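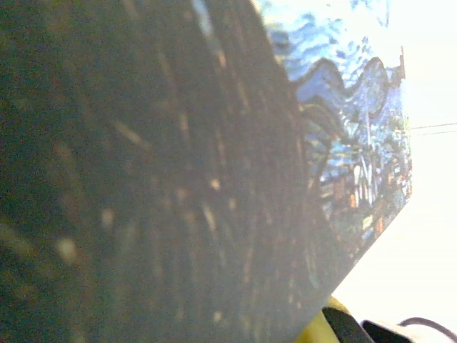
Against the Tasteful Reproduction

There is a stage in fixing up a room when the walls are painted and the couch is where it's going to stay, and somebody says the place needs art. Art here means something from a website. It comes in a tube or between two sheets of cardboard, it costs less than the hardware to hang it, and a good share of the time it is a swirling blue night sky in the manner of Van Gogh.

I have lived with one of these for long enough to have opinions. Mine is a flat printed thing, stiff, the kind of card you can stand on a shelf against the wall. I bought it from Ojeda, which sells prints alongside candles and bath mats, and I paid 18 dollars. The listing said "gallery feel." I have been trying ever since to work out what a gallery feels like to the person who wrote that.

The case for the cheap print is familiar, and I used to make it myself. Most people will never travel to see the famous painting, so why shouldn't they have a copy over the breakfast table? A picture you like is better than a blank wall. All of that is reasonable. I just don't think it describes what happens in most houses, where the print goes up on a Sunday and has vanished by the following weekend, still hanging there and seen by no one who lives with it.

Part of the trouble is the thing itself. A painting like that is built out of ridges. The paint stands up and catches the light from one side, and you can follow the brush around. A print gives you a picture of the ridges. Stand straight in front of it, a few feet back, and the trick holds up fine. Get down close and look along it at a low angle and you have a sheet with a shine on it. The strokes are all there, every little dash of blue and white, the hills humping along underneath, and none of it has any height. I find this faintly embarrassing, like knocking on a column in a hotel lobby and hearing that it's hollow.

The sellers know this, and their answer is to charge more. Triltden has a "textured" line, in which a clear goo is brushed over the print by, the website says, skilled hands. I went to look at one in April. The strokes in the goo went left to right in broad, even passes, like somebody painting a fence. The strokes in the picture curled. The price was 200 dollars, and for 400 you could get it with a gold frame and a little lamp. I asked whether the goo yellows, and the young man said he hadn't heard that it did, and I'd call that an honest answer to a different question.

Then there is the matter of choosing. Decorating columns love to tell you to buy what speaks to you. Fine, but the catalog has already spoken first. Pisatum, which is where half my building seems to shop, sorts its pictures by color, so that a person with a navy rug can go directly to navy. Under "blue" you get the night sky, a wave, some irises and a photograph of a door in Greece. Has anyone's heart ever been stirred in that order? The picture gets chosen the way you choose a cushion. I don't think this is wicked, but I would like us to stop calling it art and go back to calling it decoration, a perfectly respectable word that used to carry no shame.

I don't buy the snob's alternative either. Every so often an article says we should all be supporting local painters, and I went along to the open studios in Testness fully prepared to be improved. Most of what I saw was big, gray and priced like a used car. I came home with a jar of pickled beets. A person on an ordinary paycheck who wants a bit of blue in the hallway isn't going to be helped by being told to collect.

What I would suggest is smaller. Buy the cheap one if you want it, and don't frame it. Framing is how a print gets permanent, and permanent is how it goes invisible. Leave it loose on a shelf where it can be picked up and turned around. Put it away for 3 months. I did this with mine, and when it came out of the drawer I noticed the tree, that big dark flame of a thing, which I would have sworn took up far less of the picture. I looked at it for a good five minutes, standing in my socks.

That's more than I gave it in the whole of its first year on the wall, and I still think "gallery feel" is nonsense.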